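Minutes of the Disciplinary Panel, Corkden Hall

The panel convened at 7 in the evening on the Monday following the event. Present were the Chair, Mrs Bronisława Urbańczyk; two members of the Buvstead Wrestling Association; and the respondent, Mr Waldemar Krajewska, who has performed under the name of the Margrave since before the Association was constituted.

The Chair reminded the respondent that the proceedings concerned his conduct in the main contest of the November card, before a paying attendance of 486, and that his long service would be taken into account at the proper stage. The respondent asked which stage that was. The Chair said that he would be told.

The facts were read into the record. The Margrave was booked to defend the Corkden Belt against a younger man known as Kobori. It had been agreed in writing, and initialled by both parties, that the Margrave would lose. The finish was to come in the eighteenth minute, by way of a knee from the second rope. The knee was delivered as agreed. The referee's hand struck the canvas twice. On the third descent the respondent raised his left shoulder.

The respondent was asked whether he disputed any part of this account. He replied that it had been the right shoulder.

The record was amended.

Mr Prusto, for the Association, submitted that the consequences had been serious. Kobori, having no instructions for the minutes that followed, had applied the same headlock four times. The referee had been heard to ask both men what they intended to do. The contest had continued for a further 10 minutes and had ended only when the bell was rung from the timekeeper's table, an outcome for which the printed programme made no provision. Kobori's family had come by coach to see him win.

The respondent was invited to explain himself. He stood, although it was not required, and placed both hands on the back of the chair.

He said that he had lost a great many matches for the Association and had never complained of one. He had lost in Buvstead with a broken finger. He had lost to a man dressed as a postman. He had gone to the ring that night fully meaning to lose again, and had lain down for the count in good faith. While lying there he had been able to see the third row, where his late wife used to sit, and a boy was in her seat with his hands over his eyes. The boy had looked out between his fingers at the count of two.

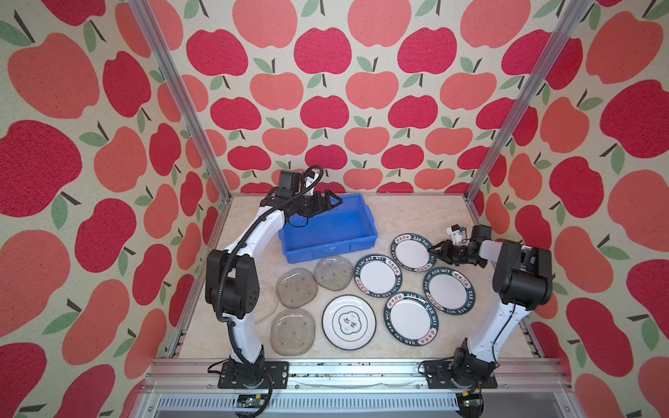
The Chair asked whether the boy had said anything. The respondent said that he had not. The Chair asked whether the boy was known to him. The respondent said no, but that he had been wearing a paper crown of the kind sold at the door, and these were sold only in the Margrave's colours.

One member observed that this was not a ground recognised in the rules. The Chair agreed that it was not. She then left a silence, which the secretary has been asked not to time.

Mr Prusto said that he had nothing further to put to the respondent, and closed his folder.

The panel withdrew to the kitchen and returned with its finding. The breach was held to be proved. The respondent was fined his purse for the evening and directed to surrender the belt at the next meeting, by the agreed method and at the agreed time. He accepted the finding and asked if he might choose the corner in which he fell. The Chair asked for his reasons. He said that from the far corner the third row could not be seen.

The request was granted.

Under any other business, the Chair noted that the crowns had sold out and instructed the secretary to order more. A member asked in which colours. Mrs Urbańczyk, who had attended her first wrestling card in that hall as a girl of seven, said that they should be ordered in both, and that one of the old sort was to be kept back for her.

The meeting closed. The respondent stayed behind to put away the chairs.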